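Drawers, Chips and a Lot of Waiting: Jin-sol Jin on the Mirklow Kitchen Project

Friday, a little after 4, and Jin-sol Jin is eating lunch. Standing up. She has a report due, a teammate texting her every few minutes and a robot that was fine yesterday.

"Ask me whatever, I just might walk away in the middle," she says. She does, twice.

Jin is one of two leads on Mirklow, the student team in the home robotics class. The other is Ju-won Na, who does the arm control and joins us halfway through with a coffee in each hand, both his. The job they picked back in the fall sounds like nothing. Open a kitchen drawer, deal with what's inside, close it again. Put a bowl on a counter without slamming it.

"People hear it and go, oh, a drawer," says Jin. "My mom asked if that was the whole class. I said yes mom. It's the whole class."

The first version pulled too hard. Second one didn't pull at all, it just sort of rested on the handle. Na thinks they lost most of a month there. He blames the handles, which are thin, and then he blames himself.

"I had the wrist angle wrong in one file and right in the other," he says. "Guess which one we were running."

How do they practice? A lot, and in small pieces. Each session is 30 tries at one thing, written down on paper first and typed up later. Jin insists on the paper. Na does not like the paper.

"She'll make me write down a try that lasted one second," he says.

"Because it's a try," says Jin.

Stacked drawers gave them more trouble then they planned for. With the low one out, there's a lot of stuff for the arm to bump into on its way down, and the upper one doesn't always stay where you left it. They argued for a week about whether the robot should check the upper drawer first. Jin wanted the check. Na said it was slow. They put the check in.

And the snacks?

"Bags are the worst," Jin says, right away. "A bowl is a bowl. You pick it up, it's the same bowl. A bag of chips changes shape when you look at it."

Na would like to switch to boxes. He's brought it up at 3 meetings. He got voted down at all of them, and he says he'll bring it up again in May when people are tired. 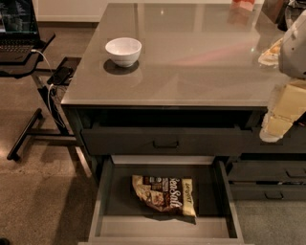

Lower drawer open, chips inside, bowl up on the counter. Photo: Mirklow team

The counter is its own headache. It's shiny, and the vision code, which Jin wrote most of, has a habit of treating reflections as things. She once spent an evening chasing a second bowl.

"There was no second bowl," she says. "I went home at midnight and told my roommate, there's no second bowl. She was asleep."

What's next is the class demo, then a writeup, then whoever takes over gets the code and a long list of what not to touch. Na wants to stay on and help. Jin says she wants to sleep, then says she'd probably come by to see the closing part working, the closing is still bad.

Her phone goes again. Someone has moved the bowl. She puts the rest of the sandwhich in her jacket pocket and heads back in.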